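Myrto Dimitriou has opinions about pinching. Specifically, she thinks most written procedures for picking up litter with a robot say far too little about it, and she has spent the spring in Culldale writing one that says more. The current draft is 11 pages. "It was 30 in March," she says, clearly delighted. "Khurram went at it with a red pen, and he was right about nearly all of it!"

Khurram Warraich runs the day shift on the Mollo arms and has to live with whatever the document says. He joined us halfway through with a coffee and the draft under his arm.

The guide is called Droller, after a street Dimitriou used to live on, and it covers one narrow job: clearing soft packaging off a floor and into a bin. Wrappers, she argues, deserve rules of their own. "A cup has a shape. You can write down where to hold a cup. A candy bag has whatever shape it landed in, and if you tell an operator 'grasp at the center,' you've told them nothing. So our rule is to look for a raised fold or a corner and close on that. One piece per grasp. If two come up together, you put them down and start over."

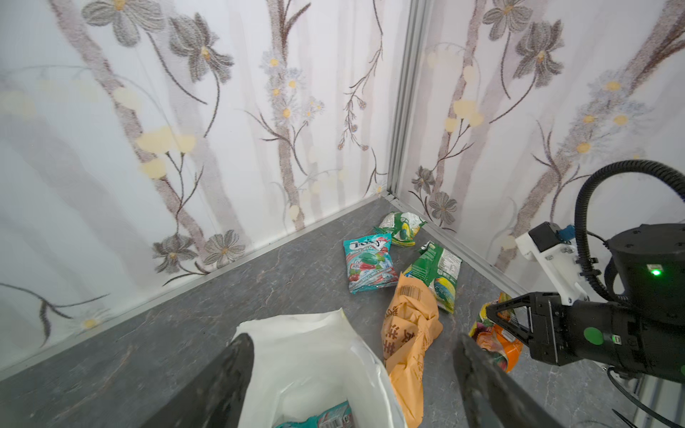
"And the printing on the bag doesn't matter, which people find hard to believe," she goes on. "They want to sort by brand or color. For this job I want them thinking about stiffness. Is it going to spring back when you let go? Then go lower before you open the fingers, so it doesn't hop out onto the rim."

Warraich's favorite section is the one on stopping. Droller lists 22 conditions, each in a single line, and any one of them ends the run. A cable touching the floor in the path of the work is one. A second person reaching for the controls is another. "I love that list," he says. "Before, it was a paragraph. You can't check a paragraph at seven in the morning."

They borrowed the format from Mughal, an older in-house checklist for bench work that had grown to 29 lines and that everyone knew by heart anyway. Dimitriou kept its blunt wording and threw out the parts about tools.

Two-arm work took the longest to settle. Early drafts let both arms go for the pile whenever they liked, and the operators hated it. Now one arm leads, the other holds back until the first has lifted clear, and the lead only changes between pieces — never in the middle of one. 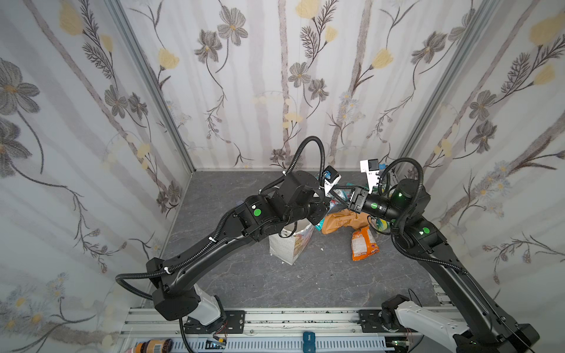
Should the two arms ever be allowed to hold the same piece?

"When it's a long bag that drags, and only then," Dimitriou says. "Both grippers close before either one lifts, and they open in the order they closed. We wrote that as its own section so it can't be mistaken for the normal way of working."

Warraich would like a section on paper bags next, which tear if you hurry. She has already started it. The next draft goes around in May, with wide margins for his pen.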